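3.2 Sorting packaged food into shallow trays

Most of us have a drawer or a cupboard at home where the packets go, and most of us would admit that the packets never stay the way we left them. It was this very ordinary problem that first drew us to the tray, and the household notes gathered by Abbasi in Griltusum gave us plenty of encouragement to keep going with it.
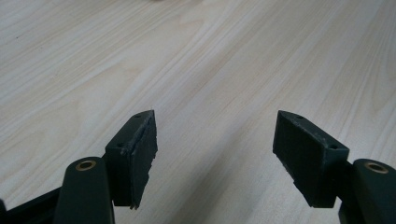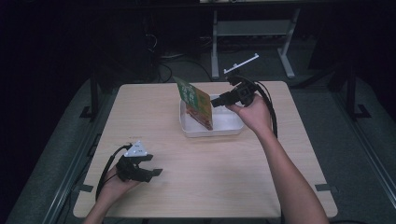

Figure 5. The light wood-grain tabletop used for the sorting task, and a green food pouch held over the white tray.

3.2.1 Pouches and trays

A flat pouch is a friendlier thing to store than a box, but it does ask for a little patience. It bends in the middle, it slides over its neighbors, and if it goes in at a careless angle it will happily take up twice the room it needs. The pouch in Figure 5 is tilted as it enters the tray, and we came to think of this tilt as the natural way in — one end finds the bottom first, and the rest can then be laid down behind it.

We chose a shallow, open tray over a deep bin after a good deal of talk. Deep bins hold more, of course, and several of the households in the Shahbazi survey swore by them, but whatever lands at the bottom tends to be forgotten until well past its date. In a shallow tray the front of each packet can be read at a glance, and a cook in a hurry will thank you for that. Ogura had made much the same point in an earlier study of 14 home pantries, where soup and sauce pouches were the items most often bought again by mistake.

The table deserves a word as well. We kept to a pale, plain surface so that a brightly printed packet would be easy to pick out against it, and we set the tray toward the back, with the working space in front. Left-handed participants were invited to move the tray wherever they liked, and their preferences are taken up in Section 4.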